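Open Day at the Gurnico Workshop

By Samah Hamdy
18/08/2025
Shares: 15 | Comments: 4

The Gurnico open day is a yearly public visit to the robot workshop of the same name, held each June in the old Mansour seed warehouse. I've been to several of them now and I keep getting asked to write one proper entry covering the whole thing, so this is me finally doing it (with more opinions than an encyclopedia would usually allow, sorry in advance!).

Background

The warehouse is much older than anything inside it. There's a stone over the loading door with 1773 carved in it, and for most of its life the place stored seed, bulbs and garden tools for the Mansour family business. When the seed company moved out, Gurnico took over the ground floor and kept a lot of the fittings, including the big sorting drawers with the faded labels. I love those drawers. They hold cable ties and spare grippers these days, and the label on the gripper drawer still says "Turnips, early."

Gurnico is a small outfit that works on two-armed tabletop robots, mostly for light sorting and tidying jobs. The open day started as an evening for neighbors who wanted to know what the humming was. It grew. This year's door count was 991, and the line went past the bakery and around the corner before lunch.

Layout of the visit

Visitors come in by the loading door and follow a taped path past 7 stations. The first couple are talks and posters, and I'll admit I always rush those. After that you get to the Pirnel bench, named after the software the team uses to steer the arms, where you can move a single practice arm yourself with a hand controller. Kids are better at this than adults. I knocked over a cup, and the girl after me stacked three of them on her first go and then looked at me with real pity.

Past the Pirnel bench is the repair corner, where someone is always taking a joint apart and happy to talk while they do it. I spent far too long there asking about gear wear. If you go, ask to hold one of the motor units, they're heavier than you'd guess.

The garden table

The station most people come for is the garden table, a nod to the building's seed days. It's a small walled work area with two arms sharing one surface, and the job is handling bits of gardening kit. Reda Salem ran it this year. He's been with Gurnico since the second open day and has a nice slow way of explaining things, and he doesn't mind being interrupted, which is lucky because I interrupted him constantly.

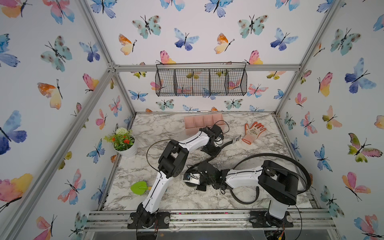 The garden table at work, with both arms reaching in over the marble-patterned top.

I have a soft spot for the butterfly wallpaper. Every other station is bare board and gray paint, and then you come around the corner and there are pink and teal and orange wings all up the walls! Reda told me the paper was picked by a vote among the staff, and that it has a use as well: a busy background is a harder test for the camera software than a plain one. A few of the arms' early programs did well against white board and then fell to pieces in front of a pattern.

The objects are ordinary stuff. The lime-green toy trowel is the one the kids point at, and there's a pale pink organizer tray with square compartments that I would happily take home for my own seeds. Reda said gloves are the real trouble. A trowel keeps its shape wherever you put it down, but a glove lands differently every time, so the arm has to work out afresh where to pinch it. He did a whole little speech about fingers and cuffs and I wish I'd written more of it down.

What I hadn't understood before this year was how much of the work goes into keeping two arms out of each other's way. They share the middle of the table, and one often has to reach across toward the back while the other is busy nearer the front. The team plans for this with what they call turns. One arm gets the right to a patch of table and the other waits or goes around. When a turn is badly planned you get a long polite standoff where neither arm moves, and the whole crowd starts giving advice out loud.

Demonstrations run all day, with a break every hour so the team can check the bolts and cables. Each run lasts roughly 15 minutes, including questions. Go to a late one if you can. The morning groups are packed in tight and it's hard to see over people's shoulders.

The Clirkeo talk

The day closes with the Clirkeo talk, held upstairs and named after the first arm Gurnico ever built. Clirkeo itself is retired and sits on a shelf by the stairs with a scarf on. The talk covers what went wrong over the past year, and it's my favorite part of the whole visit. This time we heard about a batch of stiff cables, a gripper pad that kept peeling, and a long hunt for a rattle that came from the building's own drainpipe.

Practical notes

Entry is free. The ground floor is level all the way through, but the talk is up a steep stair and there's no lift, and I'd like to see that fixed. Bring water. The tea counter runs out of everything except mint by the middle of the afternoon.

Comments (4)

tallpaul_k: Drainpipe story had me crying. We were in the back row and could hear it rattling during the talk!!

Marjoram: Does anyone know if they sell the wallpaper or where it came from? Asking for my daughter's room.

Samah Hamdy: @Marjoram I asked Reda and he's going to look for the receipt, will post if he finds it.

old_bench_hand: The label says "Turnips, early white." Otherwise a good write-up.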